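Open days should show the slow parts

The Cireck open day in June drew roughly 2000 visitors to the Halonen building. Most went first to the large arms behind glass. The better lesson was at a plain wooden table, where a gripper with two padded fingers was put through its routine tasks.

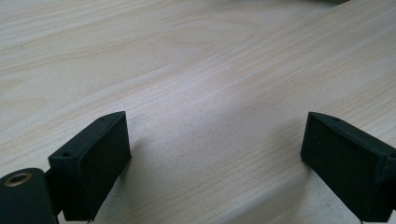
What the public should be shown

Staff at the table answered questions on cost, faults and repair without a script — a courtesy seldom met at such events. Clanard, by contrast, offered a film lasting 6 minutes and no one to question.

It is our view that any firm receiving public money should demonstrate its machines at working speed, with the pauses left in. Daken has announced an open day of its own and would do well to follow suit.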